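Residential valuation, unit 6: floor area and the comparison method

Notes to be read before the Thursday session. Bring a calculator and the Grondudcombe worksheet.

## 1. What counts as floor area

Three measures are in common use and they give different answers for the same dwelling.

- **Gross external area.** Measured to the outside face of the external walls. Used for rebuilding cost and for most planning work.
- **Gross internal area (GIA).** Measured to the inside face of the external walls. Includes internal walls, stairwells and chimney breasts.
- **Net internal area.** Usable space only. Rare in housing, normal in offices.

Listing agents in Celtport quote GIA, though older particulars often leave the basis out. If the basis is missing, write "basis not stated" in your working and do not assume. Garages, open porches and loft space reached by a drop-down ladder are listed on separate lines and are never added to the headline figure.

Limited headroom is the usual source of error. Under a sloping ceiling, state the height below which you have stopped measuring and apply the same cut-off to every comparable.

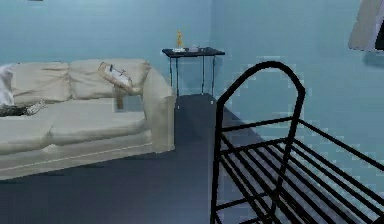
Rooms are measured wall to wall at a constant height above the skirting. Take the length and width twice, from opposite ends. For an L-shaped room, split it into two rectangles and mark the split on the sketch, so that a second person can repeat the sum. Bay windows are included if the floor runs into the bay at the same level. Fitted cupboards are included. Alcoves are included.

## 2. Worked case: two houses in Grondudcombe

Both are detached, of similar age, and on the same side of the Louro road.

| | House A (sold) | House B (subject) |
|---|---|---|
| GIA, sq ft | 2,256 | 2,963 |
| Garage | single | single |
| Basis stated | yes | yes |

The difference in area is 707 sq ft. The common mistake is to divide the sale price of House A by 2,256 and multiply the result by 2,963. This treats the last square foot as being worth the same as the first. Part of the price of any house pays for the plot, the access, the services and the location, and none of that grows with the building.

The procedure used on this course:

1. Deduct an estimate of plot value from the sale price of House A.
2. Divide the remainder by the area of House A.
3. Apply a marginal rate, lower than the average rate, to the additional 707 sq ft.
4. Add back the plot value of House B.
5. Adjust for condition last, as a lump sum.

Step 3 needs evidence. Look for pairs of sales on the same street that differ mainly in size. Where there are no pairs, say so and give a range.

## 3. Layout adjustments

Area alone does not settle value. Circulation space (halls, landings, passages) is included in GIA but adds little. Work out circulation as a share of the total for each comparable before making any layout adjustment.

A room which must be crossed to reach another room is treated as part circulation. Deduct a strip the width of the doorway along the shortest walking line and record it separately. Do not deduct it from the GIA itself.

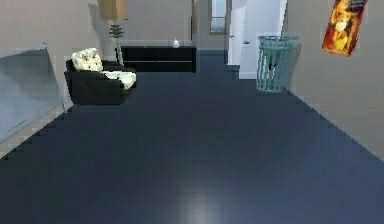 *Armchair in a room with a dark blue floor and a doorway at the far end.*

Furniture, decoration and loose floor coverings are ignored at every stage. Fitted kitchens are treated under condition.

## 4. Recording

The Trelodmont form has a single box for area. Enter the GIA there and put the basis, the headroom cut-off and any excluded spaces in the remarks. Forms without a basis will be returned unmarked.

Rounding: carry full figures through the working and round the final value only.

## 5. For the seminar

Complete steps 1 to 5 for House B using the plot values on the worksheet. Repeat with the simple rate per square foot and state the difference between the two results. Keep it to 2 sides.

Queries on the worksheet to Adelino Cardoso.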